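Relaying the loose parquet, part two: adhesive, gaps and sanding

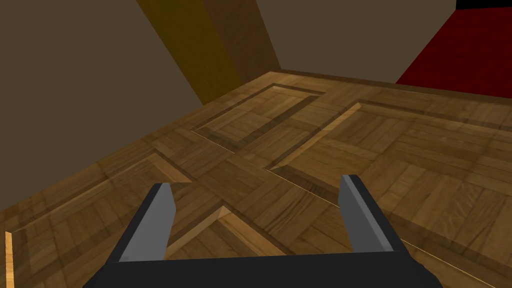

Basket-weave parquet in medium brown, laid in the corner of a room.

Part one ended with the loose blocks stacked in the spare bedroom and the slab exposed in the middle of the living room. Several readers asked about the black residue. I had it tested before touching it, the result was clear, and I left most of it alone anyway. If yours hasn't been tested, stop there. Old cutback adhesive can contain asbestos, and scraping it dry is a bad way to find out.

The room is 200 square feet. The blocks are oak, solid all the way through, laid in squares with the grain direction turned from one square to the next. By my count from the layout there are a little over 2,000 in the full floor, and I lifted only the ones that moved under a putty knife. The rest are still held down well enough that removing them would have meant breaking them.

Why it let go

The loose area followed the line of the heating pipe. Wood moves mostly across the grain and very little along it. In a plank floor the movement adds up in one direction and you get gaps between boards in winter. In a basket-weave floor each square moves at a right angle to its neighbor, so the movement is spread out and partly cancels. The floor looks stable from above, and the stress goes into the glue. Fifty-year-old bitumen over a warm pipe has no stretch left in it. The blocks were being sheared off the slab a little every heating season.

I logged humidity in the room from October until the heat went off. It never settled. The swing was larger than anything I saw in the hallway, where the same floor is sound.

Cleaning the backs

This took longer than everything else combined. I tried three methods:

Heat gun and scraper. Works, smells, softens the residue into a paste that gets on everything. Abandoned.

Freezing. A tray of blocks overnight in the chest freezer, then a sharp chisel held flat. The residue chips off cleanly. Slow, limited by the size of the freezer, but it gave the best result. Wear a mask and do it outdoors.

Solvent. Left a film that I didn't trust under new glue. Abandoned after one tray.

The sides matter more than the backs. A crumb of old adhesive on one edge throws the whole square off, and by the fourth or fifth square the joints no longer line up with the fixed area. I ran each edge over a sheet of 100 grit stuck to a piece of glass, two passes, no more. More than that and the block is undersized.

Adhesive

Residue left on the slab limits the choice. Water-based parquet glue doesn't bond reliably over bitumen and will also swell the wood. I went with an elastic adhesive, Tavinine, from Hijazi, the flooring supplier on the Murkley road. The data sheet allows it over firmly attached old residue with their primer. I did a patch test of 4 blocks, left them for a week, and tried to pry them up. Three took slab residue with them. The other came away clean on a spot where I had skimped on primer, so I went back and primed the whole area again.

Notes on using it:

The notched trowel size on the tub is for planks. Small blocks need a finer notch or the glue comes up through the joints.

Work in patches you can reach the far side of without kneeling on anything. I managed four squares at a time.

Wipe squeeze-out immediately. Once it cures it has to be cut off with a blade, and it leaves a mark in open grain.

Leave the perimeter gap. The original installer ran the floor tight to the wall on the window side — I suspect this contributed to the lifting — and I trimmed that row back while I had access.

Setting out

I used the surviving squares as the reference and snapped lines across the gap in both directions. The lines did not agree. The original floor drifts slightly toward the door, presumably because it was started from a wall that isn't straight. There are two options in this situation: follow your own straight line and absorb the error where new meets old, or follow the drift. I followed the drift. An error spread over many joints is invisible, and one placed in a single joint is all you will ever look at.

I had marked the blocks with pencil numbers when I lifted them, on the underside. Cleaning the undersides removed the numbers. The squares went back in roughly the right region and in no particular order. The color variation hides this completely.

Replacements

Some blocks had split and a few were missing under the old radiator. I bought a box of reclaimed ones out of a house on Zavier Street. They were slightly thicker than mine, which is the right way for the error to run. A proud block can be sanded down. A low one has to come back up.

Sanding

Diagonal passes only for the first cut. With grain running both ways there is no direction that is correct for every square, so a straight pass tears half of them. I used a rented drum machine for the replacement area and regretted it within a minute. It left a shallow dish that took the rest of the afternoon to blend out. An orbital machine is slower and much harder to misuse. Finish at 100 grit if you are using oil. Finer than that and the oil sits on the surface and stays tacky.

Gaps were filled with the fine dust from the last pass mixed into resin filler, troweled over the whole area and sanded back. Dust from the first pass is no good for this. It carries old finish and dries gray.

Still to do

Oil, two coats, once the humidity readings calm down. Insulation around the pipe where it enters the room. The hallway threshold, where the old floor and the relaid one now differ in height by the thickness of a coin. I have a strip of oak set aside for it and haven't decided on the profile.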